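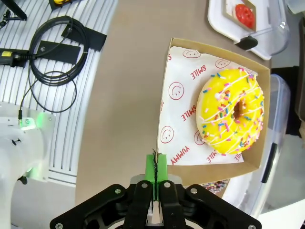

Figura 1. Donut com cobertura amarela e granulado colorido, em tabuleiro de cartão.

Unidade 4 — Gestão do espaço em contas de correio eletrónico
Apontamentos de apoio à aula prática
Versão de 5 de fevereiro de 2022

4.1 Quota e ocupação
Entende-se por quota o espaço máximo atribuído a uma conta no servidor. No serviço Zendeo, utilizado nas aulas, a quota é partilhada entre o correio, os contactos e os ficheiros do utilizador. A caixa de exercício contém 3.297 mensagens, das quais apenas 63 incluem anexos; são estas, contudo, que ocupam a maior parte do espaço.

4.2 Protocolos de acesso
Com IMAP, as mensagens permanecem no servidor e o cliente mantém uma cópia sincronizada. Uma mensagem eliminada num dispositivo desaparece dos restantes. Com POP3, o cliente descarrega as mensagens e, consoante a configuração, retira-as do servidor. Antes de qualquer limpeza deve confirmar-se o protocolo em uso.

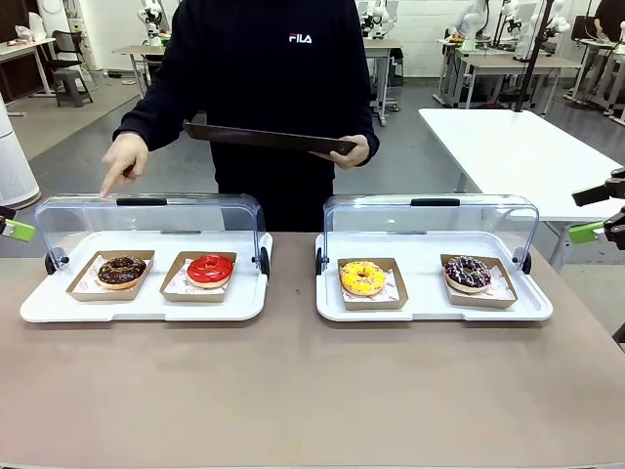
Figura 2. Duas vitrinas brancas com tampas transparentes levantadas e donuts no interior.

4.3 Procedimento de limpeza
Ordenar a caixa de entrada por tamanho.
Guardar localmente os anexos a conservar, na pasta Braveck.
Eliminar as mensagens selecionadas, em blocos de 100 no máximo.
Esvaziar o lixo. Até este passo, o espaço continua a ser contabilizado na quota.
Repetir a verificação na pasta de mensagens enviadas — frequentemente esquecida.

4.4 Arquivo local
O arquivo local não constitui uma cópia de segurança. O formato mbox reúne as mensagens de uma pasta num único ficheiro; o formato Maildir guarda cada mensagem em ficheiro próprio.

Trabalho a entregar
Relatório com o máximo de 8 páginas, com a ocupação da conta antes e depois do procedimento. A entrega faz-se na plataforma Donwood. A época de recurso decorre em julho.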